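Elsie Rakena
5/29/20

A few posts on what I've been doing this week, which is gathering examples in simulation for the two-arm setup at Plosteck. People asked after the last thread what the days look like. They look like this.

1/ The job is to produce demonstrations. One demonstration is one person driving the simulated arms through one task from start to finish, with everything recorded: joint positions, gripper openings, the views from the virtual cameras and the instruction in words. A learning system then trains on a pile of them.

2/ The tasks are small ones. There's a table, a few things on it, two arms. You're told which thing to pick up and sometimes where to put it. I drive with a pair of hand controllers, one per arm. Our software for this is called Takent and it was written in-house by the Whitelaw team, so don't go looking for a download. 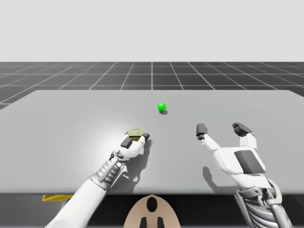
3/ Before each run the software shuffles things. The positions change every time and the set of objects changes every so often. If you leave everything where it was, the system learns a place on the table and has no idea about the object. We found that out the dull way, by training on a batch where the reset script had been switched off.

4/ That batch was 143 demonstrations. They replayed beautifully. The trained policy reached for the same spot on the table whatever you put there. We kept the files for testing the loader and used them for nothing else.

5/ So the first habit I teach new drivers is to check the layout against the previous run before pressing record. It takes a second. If the layout is the same as last time, stop and tell whoever is looking after the script.

6/ Second habit: decide which hand before you move. It sounds fussy. When a driver starts with the left and changes their mind, the recording has a wobble in the middle where both arms are doing something vague. A person watching would understand it. The system just learns that a vague bit comes after the start.

7/ I don't mean every run has to be smooth. We want some recoveries. If a grasp slips and you go back for it properly, that's a good example and I'll keep it. What I throw away is dithering.

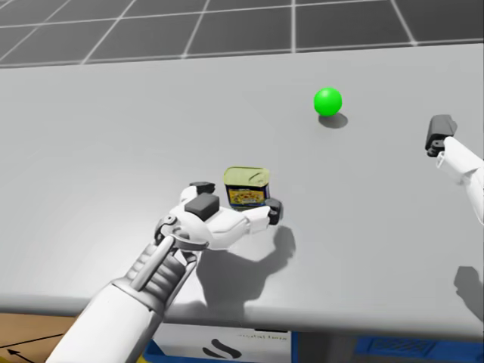 8/ Shapes matter more than I'd expected when I started. Anything round wants to roll if you touch it off-centre. Anything with flat sides wants you to line the fingers up with the sides, or it turns as you close. You get a feel for it after a day or so, and then you have to be careful that your feel doesn't turn into always doing it one way.

9/ For that reason we swap drivers partway through each object. My approaches come in low and from the side. A colleague comes down from above nearly every time. Both work. A mixed set has done better for us than either of us alone, at least on the tests we run, which are not large.

10/ Someone asked whether the shadows are there to look nice. They help the driver a lot. On a flat screen it's hard to judge how high the hand is above the table, and the shadow tells you. As the hand comes down, the shadow closes up to it. I drove for a morning with shadows off, to see, and I was knocking things over all morning.

11/ Whether the learning system uses them as well, I can't say. We do move the light about between batches so it can't lean on one fixed direction. There was some grumbling from the drivers over that, as you have to get used to it again each time.

12/ Then there are the wrist views. The driver mostly works from the head view, and the wrist views are recorded alongside. I look at them afterwards when I'm checking. A grasp that seems fine from the head can turn out to be a fingertip resting against the side of the thing, and you only see it from the wrist.

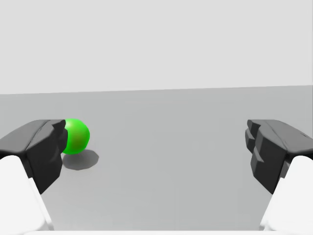 13/ Checking is the slower half of the work. I play each run back at double speed with all the views side by side and give it one of three marks: keep, keep with a note, bin. The notes are short. "Slip and regrasp." "Nudged before grasp." "Wrong arm but finished." They get used later for sorting, so we've agreed on the wording and I nag people who get creative.

14/ The instruction text gets checked as well. If it says to pick up the ball and the driver went for something else, the run isn't a failure of driving. It's a good recording with the wrong words on it. We can rewrite the words and keep it, and we do, with a note saying the text was changed.

15/ I check in blocks of 20 and then get up. Past that I start marking everything "keep". I tested this on myself by slipping in runs I'd already binned, and near the end of a long block I let 2 of them through.

16/ On binning. New people bin too little, as they've put effort into each run and don't like losing it. Then they have a bad week with a poor policy and start binning too much. Give it a month and they settle down.

17/ A practical note for anyone setting up something similar: save the starting layout as its own small file, separate from the recording. If a recording is spoiled you can load the same start and drive it again. We didn't do that at first and lost a few awkward layouts that I'd have liked to have back. Awkward ones are worth more than easy ones.

18/ Also write down which version of the simulator made each run. We changed the friction on the fingertips in the spring and the older runs now replay badly. Things that used to hold will slide out. Without the version number you'd blame the driver.
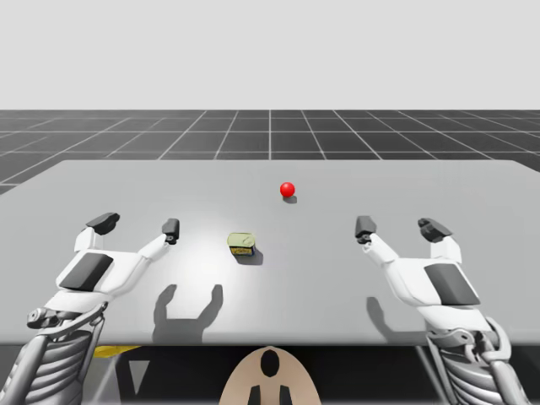 19/ Why not have a script produce the runs and leave people out of it?

We do use scripts for the simplest reaches, where there's one object out in the open and one sensible way to get it. Scripts get poor quickly when two arms have to share the work or when something needs to be moved aside first. Writing a script for each of those takes longer than driving it, and the scripted motion tends to be the same every time.

20/ A couple of people wanted to know if any of this carries over to the real arms. Some of it. The reaching carries over well. The last bit, where the fingers close, carries over less well, and we top it up with real runs made at the Drarkbridge site. Those are much slower to collect. You have to put everything back on the table by hand, for one thing.

21/ The plan up to July is more of the same with a wider set of objects, and a second round of checking on the older batches by somebody who didn't do the first. I've asked for handovers between the arms to be added to the task list. They're hard to drive and I'd like to get going on them early.

22/ If you do this kind of work and have a better way of marking runs than keep, note or bin, I'd like to hear about it. We tried a score out of five and no two people gave the same run the same number. Replies are open.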